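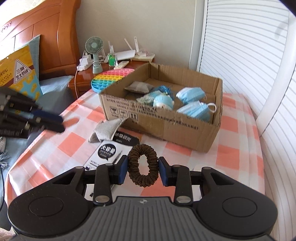
Ticket: Right hand unit loses soft loops during hold
Project: Jernundale, hand-held gripper comparison
Opened by: Impi Sjöberg
Assigned to: Vsevolod Skoryk
Status: Closed, one follow-up open

Original report (Impi Sjöberg)

On the pair we got back from Irton in November, the right hand unit drops thin fabric items. Trigger goes all the way in, fingers close, I lift, and the item slides down and out within a few seconds. Hair ties are the worst. Face masks go sometimes. Stiff packets are fine. The left hand unit does the same items without trouble.

Both units are on firmware 448. Pads are the dark blue ones on both. I have wiped the pads with a damp cloth and let them dry. No change.

Vsevolod Skoryk

Please check three things before we open it up.
1. Width reading with fingers fully closed and nothing between them.
2. Whether both pads meet flat or touch at the tips first.
3. Whether it still happens if you hold the trigger with two fingers.

Impi Sjöberg

1. Left unit reads 0. Right unit reads 2.
2. Left meets flat. Right touches at the tips and I can see light lower down.
3. Still happens, takes longer.

Vsevolod Skoryk

The reading of 2 with closed fingers means either the zero is off or the fingers are not closing. Rezero it first: hold the side button at power on, close, release, wait for the second beep. Then repeat item 1.

Impi Sjöberg

Rezeroed. It now reads 0 closed. It still drops the hair tie, same as before. So the number is right now and the grip is not.

Nadiia Chornovol

Jumping in because we had this at Weltenham on the older pair. Look at the short linkage bars between the finger housings and the body. On ours one of the lower pivots had been tightened too far, and the finger on that side stopped a little short. The other finger came over to meet it, so it looked closed from above.

Test for it: power off, open the fingers by hand and let go. Both sides should come back at the same speed.

Impi Sjöberg

Did that. The left finger on the bad unit comes back slower and stops early. If I push it the last bit it goes, and stays.

Vsevolod Skoryk

Good, that is the fault. Back the lower pivot screw on that side off an eighth of a turn, work the fingers open and closed 20 times, then rezero again. Do not oil it. Oil gets onto the pads.

Impi Sjöberg

Done. Pads meet flat now. Ran the hair tie with the loop standing up, one pad on each side, since that was the position it failed in most. Held for a minute, no slip. Then the masks, picked by the pleats and by the ear loop. The ear loop slipped once when I caught it near the tips, and the left unit does that too.

Vsevolod Skoryk

The ear loop is a known limit of these pads. Kravchuk has a softer set coming and Ostap Levchenko is going to compare them with the blue ones on thin cord. I will keep that as a separate item.

Recordings from the bad unit before the fix: the width values are off by 2 until the first rezero. Tymofii Levchenko can correct them on import. Impi, please send him the numbers of the first and last file.

Impi Sjöberg

First is 128, last is the one before the rezero. Sent to Tymofii.

Tymofii Levchenko

Got them. Offset applied to width only. Poses left as they were. Drops are kept in and tagged as failed holds.

Vsevolod Skoryk

Closing. Pivot check added to the list for units coming back from Irton. Follow-up on softer pads stays open with Ostap.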